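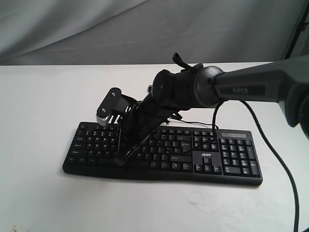
What happens to the people who do keyboard testing when a robot arm takes over the keystrokes? At Dulby, they have moved to the work that comes after the keystroke: reading the results, deciding what counts as a fault, and writing the report.

Dulby refurbishes office equipment for schools and public agencies. The test room in our Torholm building has checked returned keyboards by hand for as long as I have been employed here. A tester sat down with a checklist of 419 steps, pressed keys in a fixed order, held some of them, combined others, and compared the screen with the sheet. The work was necessary, and it was hard on the wrists. Two of my colleagues wore braces by the end of most shifts.

The arm was introduced in March under an internal project named Weren. It runs the repetitive portion of the checklist. During the first month it was assigned 10 keyboards a day, and every result was repeated by a person before release. That period was slower than the old method, and management had stated in advance that it would be.

The changes for staff have been considerable. Job descriptions were rewritten in April. Testers are now called test analysts, with a pay adjustment that the staff association considers modest and the company considers fair. Training in Ccori, the software that schedules the arm and stores its results, takes place during paid hours. Earlier proposals had suggested self-study at home, and I am glad those were withdrawn.

Some matters remain open. Conversation in the room has decreased. Under the old arrangement, testers sat side by side and talked while they worked; analysts now sit at separate screens. New employees used to learn what a worn key feels like by pressing hundreds of them, and the written guide does not fully replace this – I have asked that every new analyst spend 2 weeks on manual testing first. The request is under review.

By the end of June, 1227 keyboards had passed through the new procedure. No positions were eliminated in the test room, although one vacancy was left unfilled, and staff were informed of that decision only after it had been made. Future decisions of this kind should be announced earlier.

The next stage concerns numeric keypads sold as separate units. The schedule will be posted outside the test room in September, and comments may be submitted to the department office until then.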